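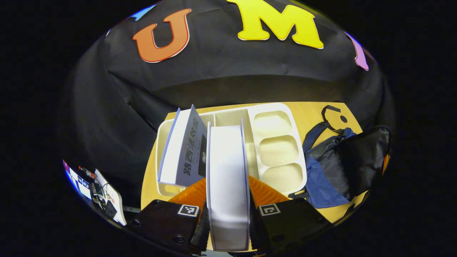 Year 9 options: dropping the second language at Cudwood
Board: Schools and Teaching > Languages

fenwick_lane
Posted Nov 21, 2025
Letter came home this week. From next September Cudwood will only offer one language at GCSE, and it's going to be Spanish. My daughter has done German since Year 7 and was planning to take it. The letter says pupils who want to carry on with German can "explore alternative provision", with no word on what that is or who pays. Has anyone been through this at another school? Options forms are due back in December so there isn't long.

mapleandrye
We had the same at Ankrah two years ago, except it was French that went. They let the Year 9s who had already started finish, and only stopped it for the years below. Ask whether Cudwood will do the same. It was not in our first letter either. It only came up at the parents' meeting.

tg_tutor
I teach German, not at Cudwood. The usual reason is group size. If 11 pupils pick it, the school is paying a full teacher for 11 pupils, and the timetable gets harder for everyone else. I don't like it but I can see how a head gets there.

fenwick_lane
It was 11 last year as it happens, or so my daughter says. There are 43 doing it in her year at the moment. Obviously they won't all choose it but they haven't been asked yet, so I don't see how the school knows.

oldquad
They know from previous years. 43 in Year 9 means very little when it's compulsory. Most of mine couldn't wait to drop it.

mapleandrye
That's a bit harsh. Numbers at Ankrah went up the year they moved the options evening and let the language teachers have a proper slot. Before that they had a table by the fire door.

oldquad
And then French was cut anyway?

mapleandrye
The year after, yes. The teacher left and they couldn't replace her.

skybluepencil
Has anyone used Bustalis for this? It's the online one, two live lessons a week in small groups. Our school pays for it for pupils doing Italian. They sit in the library with headsets on during the option block.

tg_tutor
I've marked mock papers for pupils coming from it. Reading and listening fine. Speaking was weak in most of them, which you'd expect if a child is muting herself so the library doesn't hear. Ask where they will sit and who runs the speaking exam. The exam has to be done by somebody in the room with them, and schools forget about this until spring.

skybluepencil
My son's speaking is good, for what it's worth. He has a side room though.

fenwick_lane
I looked at Bustalis last night. If the school doesn't join, it's £823 for the year as a private pupil. That's before exam entry. We could manage it but plenty of families couldn't, and I don't think a state school should be putting that on parents.

oldquad
No, but it also can't run every subject for whoever wants it. Mine wanted Latin. We bought a book.

hollowayroad
£823 is less than a weekly tutor. Not saying it's right. We paid for a tutor for Polish and it came to more than that by Easter.

tg_tutor
Polish is a bit different if it's spoken at home. You can often get by with exam practice only. For German from where a Year 9 usually is, she needs regular teaching, and I'd want 90 minutes a week as a minimum, plus vocabulary most days.

fenwick_lane
It isn't spoken at home, no. I did it to 16 and can order a coffee.

kestrel_m
Governor at a different school here. Things I would put in an email to the head before the forms go in:
Will current Year 9s be allowed to finish, as mapleandrye says.
What is the minimum group size, and has it been the same for other subjects.
Has sharing a class with another school been looked at.
Will the school enter her for the exam if she is taught elsewhere, and will it charge.
Keep it short and ask for a reply by a date. You can also ask for the minutes of the governors' meeting where it was agreed.

mapleandrye
Sharing does work sometimes. Skulatport and Ankrah share a music A level group. The bus was the problem, they lost part of lunch.

oldquad
A level groups have free periods. You can't send 14 year olds across town in the middle of the day.

kestrel_m
You can do it after school. Some do, with one long session a week. It's tiring for them and it clashes with sport, but it keeps the subject going.

hollowayroad
Could she not just take Spanish? If she's good at German she'll pick it up. Mine started it in Year 10 and got a 7.

fenwick_lane
She did say that herself this morning, after a lot of door slamming. She'd be starting two years behind the others though. I've sent the email with kestrel_m's list more or less as it stands. Will post when I get a reply.

skybluepencil
Ask about the side room too.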